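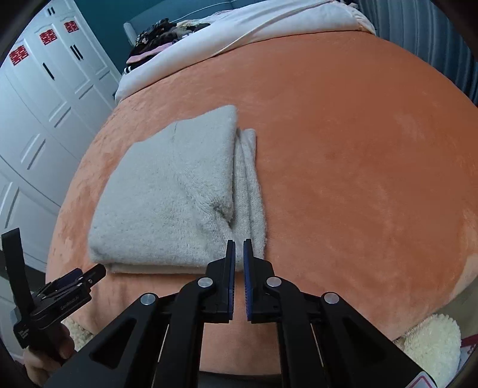

Kyriakidis asked under our last post whether ginger tea does anything for an upset stomach or whether people just like a hot drink when they feel ill. The Trundia Nutrition Desk is answering in this thread.

Home Topics Recipes Newsletter Contact

Filed under: Herbs & Spices, Digestion

1/ Ginger has been studied for nausea more than for any other complaint. Results are most consistent for nausea in pregnancy. For motion sickness they are mixed, and for general indigestion the studies are few and small.

2/ The root contains compounds called gingerols. Drying changes part of them into shogaols, which taste sharper. Fresh and dried ginger should therefore not be swapped spoon for spoon in a recipe.

3/ For tea, our kitchen at Flusadside uses 6 thin slices of fresh root to one large mug. Pour on boiling water, cover, and leave for 9 minutes. Peeling is optional if the root has been scrubbed well.

4/ Ginger ale is a poor substitute. Many brands contain very little ginger and a good deal of sugar. Readers who want the root should check the ingredient list for it by name. "Natural flavors" does not tell you how much is present.

5/ Safety. Ginger in ordinary food amounts is well tolerated by most adults. Larger amounts can cause heartburn. Anyone who takes blood thinners or diabetes medicine, or who has gallstones, should speak with a doctor or pharmacist before using capsules or extracts. The same applies in pregnancy.

6/ Storage. An unpeeled root wrapped in a paper towel inside a closed bag lasted 14 days in the refrigerator at Flusadside with no soft spots. Frozen root can be grated without thawing. Discard any piece that shows mold.

7/ Several readers asked about the Firnlow chart of kitchen spices we shared in September. The ginger row listed ground ginger twice and left out crystallized ginger. A corrected chart has replaced it.

8/ Vomiting that lasts more than 2 days in an adult needs medical attention, as does any vomiting with blood or severe pain. Tea is not a treatment for either.

9/ Turmeric will be covered next. Questions may be left under this post until noon tomorrow.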